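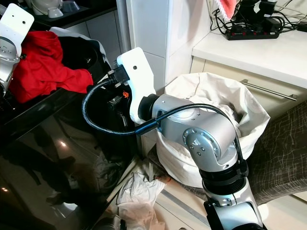
Solheim Laundry is a set of teleoperated demonstrations of garment handling with two arms: picking clothes from a soft pile, moving them, and putting them into a basket. It was recorded by a group of five over one spring to train and compare imitation policies on cloth. The receiving container in this release is a white basket with a fabric liner, and the folded rim of the liner hangs over the outside. The rim matters for anyone writing a success check, as a sleeve resting on it can look as if it were inside. Our labels count a garment as placed only when no part of it touches the rim or the floor.

Contents

The release holds 398 episodes. Of these, 198 are single-garment episodes and the rest have two or more garments in the starting pile. Each episode is one folder with the following files:

states: joint positions and gripper opening for both arms, one row per time step
actions: commanded joint positions, same layout as states
head: video from the head camera
wrist_left, wrist_right: video from the wrist cameras
notes: free text from the operator, often blank
label: one of placed, partial, dropped, aborted

Left and right are given from the operator's side throughout. All streams in a folder share one clock. The first row of states is the reference for time zero, and the videos may begin slightly before it. Use the timestamps to align them and do not rely on frame index.

How the demonstrations were recorded

The operator holds a pair of leader arms and the robot follows. There is no force feedback. Operators judged the grasp from the wrist video, shown on a monitor at eye height, and were asked to look at the garment directly only between episodes. This keeps the information used by the operator close to what a policy will receive.

Operators were Rhiannon Jarman, Cadi Griffiths and Samuele Zanetti. Aled Rowlands wrote the recorder. Trefor Kemeys did the labelling, with a second pass by Jarman on all episodes marked partial. Operator initials are stored in the folder name.

Each operator was given the same instructions:

Close the gripper before lifting and hold it still for a short pause.
Take a gathered fold of cloth where possible, and avoid single layers at a hem.
If the cloth slips, open, withdraw and try again in the same episode.
Stop the episode if an arm touches furniture.
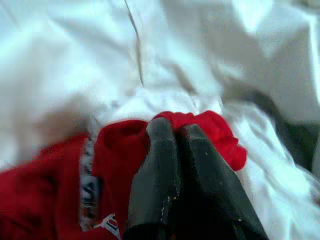

Wrist view, closed grasp on a red garment over a white sheet.

Failed grasps followed by a retry are kept in full. They are not trimmed, and there is no separate flag for them in this version. The file grasps.csv lists 1,059 gripper closures across the release with start time, end time and arm, taken from the gripper opening signal and then checked by hand. A closure on nothing is included in the list and has the value 0 in the column cloth.

Known problems

Wrist video is soft at close range. Printed lettering on trims and labels is often not legible, and the set should not be used for reading text on garments.

White cloth on a white background gives weak edges under bright light. Segmentation masks made with off-the-shelf tools were poor on these episodes and are not included.

In 12 episodes the right wrist stream stops before the end of the task. These are listed in short_streams.txt. The states and actions are complete.

Episodes recorded on the Sunday session use an older gripper calibration. Closed reads as a small positive value there. The loader corrects this unless raw is set to true.

Background objects were moved between sessions without a record being kept. Do not treat the background as fixed.

Splits

The train and test lists are in the folder splits. Test garments do not appear in train. An earlier random split, circulated in March under the name florine_v0, shared garments between the two lists, and results on it should not be compared with results on the present one.

Loading

The Python loader is in tools/load.py and needs only numpy and a video reader. Call open_episode with the folder path. It returns states, actions and lazy handles to the three videos. Pass arm="left" or arm="right" to read one side only; the head video is returned in both cases.

Corrections

Report wrong labels to Trefor Kemeys with the folder name and the time in seconds. Corrections are added to label_fixes.txt, and the original label files stay unchanged until the next version.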